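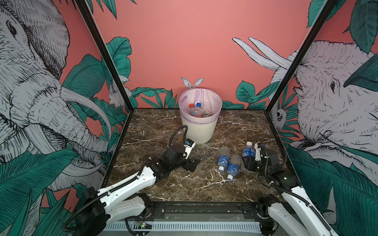 Clistenham library wins its Saturday hours back after a long spring of asking

July 27, 2021

Readers in Clistenham will be able to borrow books at the weekend again from next month, after the town council agreed to put back the Saturday opening hours that were dropped in March. It is a small change on paper, four hours in the morning and no more, but anyone who has stood outside those green doors with a bag of overdue paperbacks and two restless children will know how much it has been missed.

The decision followed a petition signed by 302 residents, which was started at the counter of the Skasmont bakery and then travelled (by way of the chemist, the swimming club and at least one wedding reception) all over town before it was handed in, slightly creased and with a ring of tea on the second page. Councillors talked it over for most of an evening and in the end passed it comfortably, to a good deal of clapping from the public seats.

Faith Rweyemamu, who has run the children's story hour for 16 years, was plainly delighted when we caught up with her on the steps afterwards. "I've had little ones stopping me in the supermarket to ask when we're coming back," she told us. "Their parents work all week, you see, and by the time they've got home and had their tea we've locked up. Saturday was the only day a lot of them ever came."

Story hour will return on the first morning, starting at ten o'clock, and Faith has already chosen the theme. It will be jungle animals, with elephants taking pride of place, and she is promising a very long tale in which the smallest creature in the forest gets the best lines. Children are welcome to come dressed up if they like, and so, she says, are grandparents.
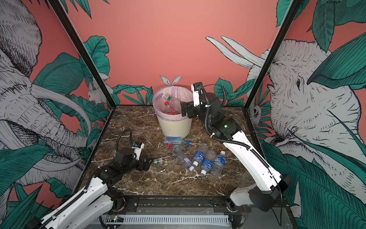 The library has also been given 300 new picture books, bought with a gift from the Nisow furniture shop on the high street, and these will be out on the low shelves in time for the reopening. There are some lovely things among them, including a good handful of bedtime stories for the very youngest and several books in two languages, which families have been requesting for a long while now. Each child may take home up to six at a time, and there are no fines on children's tickets.

Parking behind the building is still limited while the Heo Lane drains are being mended, so visitors are asked to walk if they can or to catch the number 17 bus, which stops just across the road. The doors will open at half past nine and close at half past one. New members need only bring something with their address on it, and the staff will happily sort out a ticket while you wait.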